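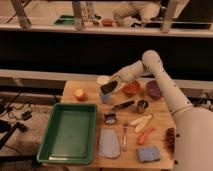
Home | Ask | Browse Topics | Kids & Play | Storage | Sign In

Unanus Household Help > Kids & Play > Toy storage

How do you get play kitchen stuff to live in its tray?

Posted 8/26/21 by mostlyspoons
436 views

We have one wooden table for pretend cooking and one big green plastic tray with raised sides. I bought the tray in May so that everything would go in it when the cooking was over. What I have now is a table covered in play kitchen things with a large, clean, vacant tray taking up the best part of it. You have to reach over the tray to put things next to the tray.

The stuff is a mixed bag. There are colored bowls and a light blue cup, a small metal can-or-cup (depends who's serving), a utensil with a black handle, a metal thing I treat as a grater, and a light blue cloth. Then there's the food. I've got two pale yellow pieces that I believe to be banana, and an orange-red one that has been a carrot at lunch and a sausage at dinner. Some of it came in a Dramico set and some of it came from my own kitchen drawer, which I would sort of like back.

I've tried:

Saying "everything in the tray." It goes in the tray. Then somebody needs the cup, which is at the bottom, and the tray gets emptied to find it.

A Zupan bin with a lid, from the store in Skarkesent. The lid is now a hat.

Labels. My household can't read yet, apart from me, and I wasn't the one leaving things out.

I don't need it pretty. I need to be able to wipe the table once a day without picking up a dozen small objects first. The table also has to be our table for other things, like eating. Is it a bigger tray? Two trays? Do I need to lower my standards, and if so, is there a tray for that?

porchlight9

Don't get a bigger tray. I had one 600 millimeters long and it held 600 millimeters of mess.

Your trouble is that a flat tray with nothing dividing it is just a second table with walls. Kids dump into it or they ignore it. I'd do this:

Take the bowls out of the "things to put away" category and make them the containers. Food goes in one bowl, cup and can go in another, and the bowls go in the tray. Pick which color is for what and never change it, because you will be corrected. We had a red food bowl for two years and I once put a lemon in the wrong one and had to apologize to it.

The long stuff (your black-handled whatever, anything skinny) goes flat along one side of the tray. If you try standing utensils up in a small metal cup, the cup falls over. I know it looks nice in catalogs.

Cloth goes on the bottom of the tray as a liner. It quiets the whole operation down a lot, and you'll always know where the cloth is.

Then put the tray on a shelf when cooking is done. As long as it stays on the table it counts as furniture and people will work around it forever. Mine slides onto the shelf under the window. Check the depth of your shelf before you promise yourself anything, mine needed 500 millimeters and the first shelf I tried had a good deal less.

Marked helpful by 103 readers

greenlid

just get rid of half of it. we did and they didnt notice for a week and then they noticed all at once

mostlyspoons

Thank you both. The bowls as containers idea is going in tonight. I put it to the management and was told the purple bowl is for soup only, so we are down a bowl before we start.

greenlid, which half?

greenlid

the half on the floor

wasabutton

A small thing on the real utensils. If they came out of your own drawer, swap them out before you organize anything. Once a grater has a spot in the play tray it belongs to the play tray, and you'll be standing there at dinner asking permission to use it. I'd also feel along the edges of it, if it really is a grater. A real one will take skin off a knuckle as happily as it takes carrot. Or sausage.

For replacements I'd try the thrift store before buying another set. Another set comes with more banana.

Also, I wipe the table with everything still on it, going around. It's a perfectly good table. You just only get to see the middle of it on holidays.

Back to Toy storage | Ask something else | Report this page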